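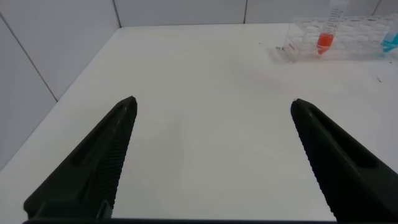

Helel, April

Shared Kitchen and Dining Room, Walk-Through Checklist With Comments
Building: Rieger House, ground floor
Checked by: Tala Harb and Deepak Shukla
Started: 9:10 a.m.

Marks used: OK, FIX (needs work, room stays open), STOP (do not use until fixed). Comments are from the person who did the check unless another name is given.

1. Exits and walkways

Main door opens fully and latches. OK
Back door opens without a key from inside. OK
Exit sign lit. OK
Walkway to back door clear. FIX
Comment: Two stacks of folding chairs were against the wall next to the door. The door still opens but a stroller or wheelchair would not get past. Moved to the hall closet during the check. The closet needs a hook for the strap or they will end up back by the door.

2. Fire safety

Extinguisher on its bracket, gauge in the green. OK
Extinguisher tag current. OK
Fire blanket in its pouch. OK
Smoke alarm test. OK
Nothing stored on or over the stove. FIX
Comment: Oven mitts were hanging from the hood switch. Same comment as last time. Please use the drawer.
Hood filter clean. FIX
Comment: Greasy to the touch. Deepak will soak it before the next supper.

3. Electrical

Outlets near the sink trip and reset. OK
Cords free of cuts or tape. STOP
Comment: The Kunberg kettle has a split in the cord close to the base. Unplugged, tagged, and put in the office. Do not take it back out. The older kettle works and is on the shelf over the microwave.
No power strips plugged into other power strips. OK
Light covers in place. FIX
Comment: One cover over the serving counter is loose on the left side. Needs a ladder and two people.

4. Water and gas

Hot water at the hand sink after one minute: 104 F. OK
No leaks under either sink. OK
Comment: The bucket under the large sink was dry. It can go.
Gas shutoff labeled and reachable. OK
Burners light on the first try. FIX
Comment: Back right burner took three tries. Hường Vi says it has done this since the winter. Use the other burners and call the service number on the side of the range.

5. Food storage

Refrigerator at or below 40 F. OK
Freezer at or below 0 F. OK
Food labeled with name and date. FIX
Comment: 13 containers had no date. They were moved to the bottom shelf with a note, and whatever is still there next week gets thrown out.
Raw meat below cooked food. OK
Dry goods off the floor. FIX
Comment: One bag of rice on the floor by the pantry door. Phúc Hà moved it to the lower rack.

6. Tables and seating

Tables steady, leg locks closed. OK
Chairs free of cracks. FIX
Comment: One chair has a crack across the seat. Set aside for the trash, not for the hall closet.
Room limit sign posted (100 persons). OK

7. First aid

Kit on the wall and stocked. FIX
Comment: No burn gel and only small bandages left. Thiện Ngô has the order form. The Vostance kit refills fit this box.
Emergency numbers by the phone. OK
Comment: The old manager's number is still on the list. Cross it out.

Finished: 10:25 a.m.
Items to recheck: kettle cord, hood filter, light cover, back right burner, first aid kit.
Copy to the office binder and to Thiện Ngô.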